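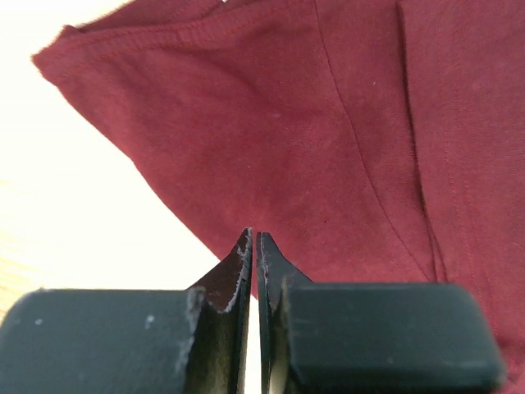 A dark maroon cotton T-shirt on a pale wooden tabletop.

Home & Living | Clothes Care

The shirt you fold last

My T-shirts used to live in a pile on a chair. When I moved to a smaller apartment in October, the chair did not come with me, and so I had to learn folding properly, at an age when most people have stopped learning it.

I started at the kitchen table, because the bed is too soft. On a mattress the cloth sinks and every line you make with your hand disappears again. A hard table keeps the line. Put the shirt with the front down, smooth it from the middle to the sides, and only then touch the sleeves.

There are many methods. The one I stayed with has four folds: one side in, the other side in, then the bottom hem up to the middle, then once more. The small package should stand on its edge by itself. If it falls over, the sides were probably not parallel, and it is quicker to open it and begin again than to push it into shape.

Cotton is patient, but it remembers. A shirt left two days in the basket will show the creases of the basket, whatever you do on the table. I now fold while the cloth is still a little warm from the dryer – this made more difference than any method.

Dark colors ask for some extra care. Maroon, navy and black collect lint from towels, so I wash them apart and turn them inside out. I also wipe the table before I begin.

For the drawer I tried three kinds of divider. The Closik is stiff and does not move when the drawer is half empty. The Esolis is soft fabric, nice to look at, but it leans. The Emwood costs 900 in our local money, which I found too much for a piece of wood, and I gave it back. In the end I use two Closik boxes and one old shoebox for the shirts I wear to paint.

Related
Seneviratne linen: a visit to the weaving room
Small closets, long winters
How to wash wool by hand

Home | Rooms | Clothes Care | Kitchen | Subscribe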